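September, late evening

I have been promising myself since the start of summer that I would deal with the bathroom things, and today I finally did, or did most of it, which for me counts as a triumph. It rained from breakfast on and there was no gardening to hide behind, so I put the radio on, made a big pot of tea and carried everything out of the cabinet and the drawer in two trips, dropping cotton swabs all the way down the hall.

I had no idea how much there was. Four half-finished hand creams, all the same kind, because every winter I decide I've run out. A Lenz hair dryer that smells of burning and that I have kept, I suppose, out of loyalty. Hotel soaps from the lake trip, still in their paper, and I sat down on the edge of the tub for a good ten minutes remembering that awful breakfast room and how much we laughed in it. This is why it takes me all day to clean anything.

After lunch I got to the part I like, which is deciding where things should live. I've always had the toothbrush in a mug with a chipped rim, and the bottom of that mug does not bear thinking about. So the mug has gone to the shed for plant labels, and the toothbrush gets a clear plastic cup, where I'll be able to see the grime coming and do something about it. The little bottles are to go in a bowl, the pale green one with the fluted sides that I never once used for salad. It's too light for salad, it skates around when you toss anything. For bottles it's lovely.
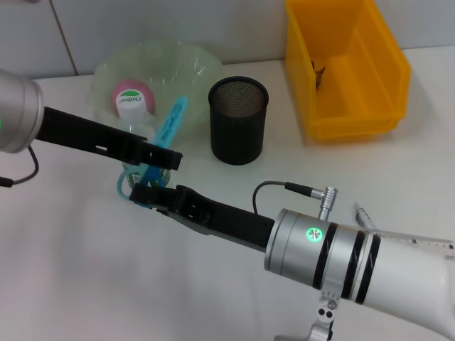

The black mesh pen holder was harder to place. I bought it from Ornness when I had the desk in the spare room, and it's been without a job since the desk went. My first thought was combs and the long tweezers and the nail file, all standing up where I can grab them, but then I worried about rust with the steam from the shower. I went back and forth on it for far longer than a pen holder deserves. For now it's combs, and if it goes orange by Christmas I'll have learned something.

The yellow bin will take all the spares, the toothpaste and the soap and the bandages, and it can sit on the low shelf with its open side facing out so I don't have to lift it down every time. I do like that yellow! It cheers me up out of all proportion. I had a Skatico catalog open at the fancy bathroom organizers last week, the bamboo ones with the little drawers, and I very nearly ordered a set. I'm glad I didn't. I'd only have filled the drawers with more hand cream.

By five o'clock I had a bag for the trash, a smaller bag for my sister, who will take any soap going, and a very clean cabinet that I kept opening just to look at. I washed the shelves twice, once with vinegar and once with plain water, and the whole upstairs smelled like a pickle jar until I got the window open.

Still to do: the medicine shelf, which I'm dreading, and the big Ellell bottle of shampoo, 500 ml and not a drop used, that made my scalp itch the one time I opened it to smell it, if such a thing is possible. And I need a new bath mat. It's 11 already and my knees are stiff from all that crouching, so I'm going up to brush my teeth and read two chapters, or more likely one.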